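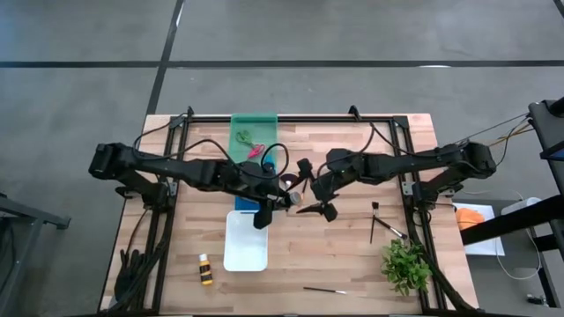

I've had the second set of fingers on the arms for long enough now to say something useful about them, so I'm writing it down before I forget which complaint belongs to which pair.

Some background for anyone who hasn't been following. The two arms came with the standard Raudsepp grippers, flat pads, nothing fancy. Naa Laryea lent me a set of Vudholm fingers in November, which are longer and taper toward the tip. Mounting them took me most of an evening. The screws are the same thread but 3 mm longer, and I stripped one before I noticed.

I've been testing on art supplies. Brushes are a good object for this because they're thin, they roll, and the handle is a different thickness everywhere you grab it. I picked the task after Darius Hunt told me his setup could sort blocks all day and still couldn't lift a pencil. Mine couldn't either, at first.

With the flat pads, a brush lying on bare wood is hard work. The pads are thick at the bottom, so they touch the table before they've closed around the handle. I got there by coming in low and letting the arm press down slightly, but it leaves marks on the wood and I didn't like the sound of it. The tapered fingers get under the handle much more easily. The trade-off is that they hold it at what is close to a single point, and the brush swings like a compass needle as soon as you lift. If you want to put it down facing a particular way you have to grab it near the balance point, and that isn't the middle. It's closer to the metal end.

Bottles went the other way. A small paint bottle on its side is easy for the flat pads and annoying for the tapered ones, which squeeze it out the front. I stuck some grip tape on the inside faces and that helped a bit.

Scissors I'd leave for later. Both types can pick up a pair by one handle loop. Getting them out of a tray without catching the side is a different matter, and I have no good numbers on it.

For the brushes I do. I ran 226 pickups with the tapered fingers and dropped 18. I didn't keep a proper count with the flat pads, which was silly of me, but it was clearly worse.

A few other notes. Cable slack matters more than I thought. The loops need to be big enough that the wrist can turn right over without tugging, and I've re-tied the left one twice. The Tridetmont controller still forgets its gripper calibration when it loses power, so I do it again every morning. Elīna Priedītis says newer firmware fixes this. I haven't been game to update it halfway through a comparison.

Handing a brush from one arm to the other is the part I most want working, and it's still unreliable. When both grippers are close together over the centre of the table, my depth estimate gets poor and I'm mostly guessing. I might try a different camera angle before I blame the fingers.

For now the tapered set stays on. Naa wants them back at some point, so I've asked Joana Vilela what she'd charge to print a copy in something a bit softer.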